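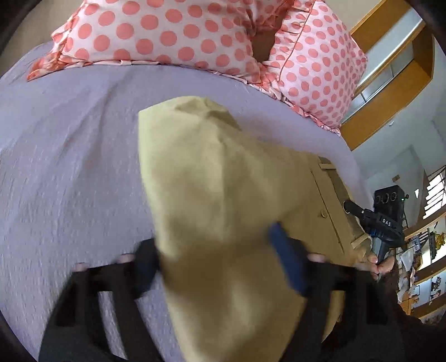
What do I need to have before I can record with the Dorkon kit?

A laptop with two free USB ports, one memory card for each gripper, and a flat place to work. A bed, a sofa or a kitchen table is enough. The robot arm is not needed for recording, and you don't have to own one.

Dorkon hand-held gripper kit, soft goods set
README and data card
Last edited 4 April 2025

What is in this package

The package has two parts. The first part is the recording software for the Dorkon kit, which is sold by Gramora as a pair of hand-held grippers with a camera on each. The second part is a small set of sample recordings, so that a buyer can test the training code before making own data. The set has 2717 episodes. All of them are about cloth: shirts, towels, pillow covers and similar things, handled on furniture in normal homes.

We are the integration team at Vainio. We bought the kit in January and used it for our folding work. Gramora did not pay us for this text.

Folders

episodes/ has one folder for each recording
calib/ has the lens files, left and right
tools/ has the scripts for checking and export
splits/ has the lists for training and testing

Each episode folder has two videos (left and right), one file with the positions of the hands, one file with the jaw opening, and a short text label such as "fold shirt, sleeves first". The labels were typed by the person who recorded. The spelling is not always the same, so please run tools/clean_labels before you search in them.

How to record

1. Charge both grippers and switch them on.
2. Start the recorder and wait until both sides are shown as ready.
3. Close and open each jaw two times. The software uses this to match the clocks.
4. Put the garment down, do the task, and put it down again.
5. Press stop. Keep the episode under 40 seconds if it is possible.

Move slower than you would with bare hands. Fast lifting makes the cloth blurred in the video, and our export script drops an episode if too many images in it are blurred. The limit is in tools/export.cfg and you can change it.

What we think about the kit

The jaws hold thin cotton well. With thick knitted things the pads slip, and we had to repeat many episodes. The grip is comfortable for around 6 episodes in a row, then the wrist becomes tired. The wide lens is good for cloth work, but the corners of the picture are black and must be masked before training. A mask for both sides is in calib/.

The battery door on our left gripper became loose in the second week. Gramora sent a new one without discussion.

Known problems

- The jaw opening is recorded as zero in some episodes of the towel group. See splits/bad_jaw.txt.
- Position tracking is lost when one gripper is held close over a plain sheet for a long time.
- The export to the Jollholm format works only for the right side at the moment.

License

Recordings: free for research use, with the name of this set given. Scripts: MIT.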